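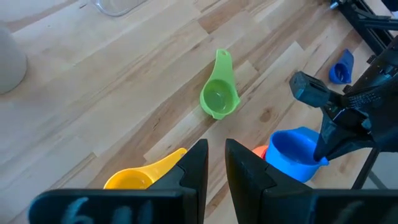

Takau Home Baking Help
3 min read
Posted in October by Findadex

Converting my gran's cup recipes to grams - one chart or weigh everything myself?

Hello all! I've finally got hold of the family recipe notebook and I am so happy about it. It's full of things I remember eating as a child: date loaf, a ginger slab with treacle in it, oat biscuits, and a lemon pudding that separates into sponge and sauce in the oven. The trouble is that my gran lived in three different countries and wrote everything in cups. Sometimes it's "a cup", sometimes "a good cup", and once it's "the blue cup, not quite full", and the blue cup is long gone.

I'd like to type the whole lot up in grams so my cousins can bake from it too. I made the date loaf last Friday using a chart I found online that gave 120 g for a cup of plain flour. The batter looked very runny and the loaf sank in the middle, though it tasted wonderful and we ate the lot with butter. Then I found another chart that says 150 g! That's a huge gap once you've got 2 cups in a recipe.

So which chart should I trust? Does it matter which country's cup she meant? And is there anything I should leave in spoons and not bother converting?

Newsletter: a new bake in your inbox every fortnight. Enter your email to sign up. You can unsubscribe at any time.

Grímsdóttir

What a lovely project, I did the same with my aunt's recipes and it kept me going all winter! Both of your charts are right, annoyingly. The 120 g one assumes you spoon the flour in lightly and level it off with a knife. The 150 g one assumes you plunge the cup into the bag and scrape the top. So the question is how your gran filled hers, and if anyone in the family ever baked beside her, ask them. Mine was a dipper. Once I knew that, nearly everything in the book came right.

As for country, an American cup is a shade under 240 ml and a modern Australian or New Zealand one is 250 ml. Old British recipes are harder, as "a cup" might be half an imperial pint (284 ml) or just a teacup from the dresser. Look for clues in the rest of the page. If she writes "all-purpose flour" or "a stick of butter", go American. If it's golden syrup and gas marks, I'd start with the British sort. She may well have switched part way through the notebook when she moved, so don't assume one answer for the lot.

Then pick one recipe you know really well and bake it both ways. I'd choose the oat biscuits and leave the pudding till later, because biscuits show you straight away if there's too little flour - they spread all over the tray. Write the weights on the page in pencil until you're happy.

My own list, for when you start typing:

Caster or granulated sugar, American cup: 200 g
Brown sugar, packed down: 220 g
Butter: 227 g
Rolled oats: 90 g
Golden syrup or treacle: 340 g

Leave bicarb, baking powder, salt and spices in teaspoons. Most kitchen scales are hopeless at tiny amounts, and a level teaspoon is perfectly good. Put a teaspoon of bicarb on mine and it can't decide between 4 g and 6 g.

One more thing, do copy out her exact words next to your grams. I tidied up my aunt's and threw away "stir till your arm complains", and I wish I hadn't.

Naretti

just use 125 for flour and get on with it, thats what I do for everything. never had a cake fail. also sinking is usually the oven door being opened too early, might be nothing to do with the flour

Findadex

Thank you both, this is brilliant! I rang my mum and she says Gran dipped the cup and then banged it on the worktop, so I suppose that's even more flour than the bigger chart. I've been through the notebook again and the first 11 pages say "all-purpose", then it changes to "plain" and golden syrup turns up, so it looks as if she did switch when she moved. And yes, Naretti, I did open the oven door. Twice.

I'm going to try the oat biscuits this weekend with the dip-and-bang method, weigh what comes out of the cup, and take it from there. The ginger slab can be next, as it's the one my cousins keep asking for. Does anyone know if black treacle and molasses weigh the same, by the way? She uses both words.

Grímsdóttir

Near enough that I use the same figure for both. Grease the cup first if you're measuring it to check, or half of it stays behind. Good luck with the biscuits!

We use cookies to remember your settings and to see which pages are read most. Accept all / Manage choices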